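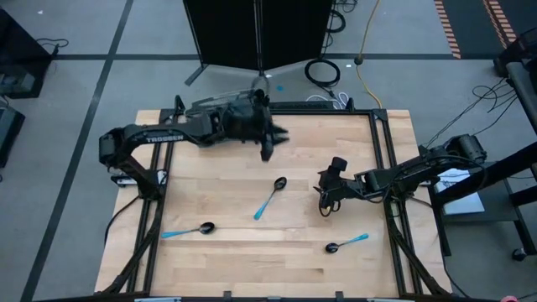

Three spoons, light blue handles.

Rewatched Manton last night on the new disc from Vusix. Notes on the transfer, then the film.

The old DVD ran 8 minutes short and was cropped on both sides. The new one restores the full width. Grain is intact. Blacks are a little raised in the cellar scenes.

Audio is the original mono. There is a hiss under the dialogue for most of reel two - audible on headphones, less so on speakers.

Fatemeh Taheri's commentary is worth the price. She cut the picture and remembers why each trim was made. She spends 17 minutes on the ferry sequence alone.

The film itself: slow first act, strong middle. The brother's return is staged in one take and the focus pulls are all on time. The ending still depends on a letter that should have been opened an hour earlier.

Comfort Abubakari plays the landlady and gets about four scenes. The film drops her after the funeral, a script problem the longer cut does not fix.

Subtitles have two errors I caught. "Usow" is spelled two ways, and one line in the courtroom is missing.

Pressing is limited to 500. I paid $29. The earlier Shirazi disc has the better essay booklet, so I am keeping both.

Next up is the short on disc two - 1.33:1, no restoration.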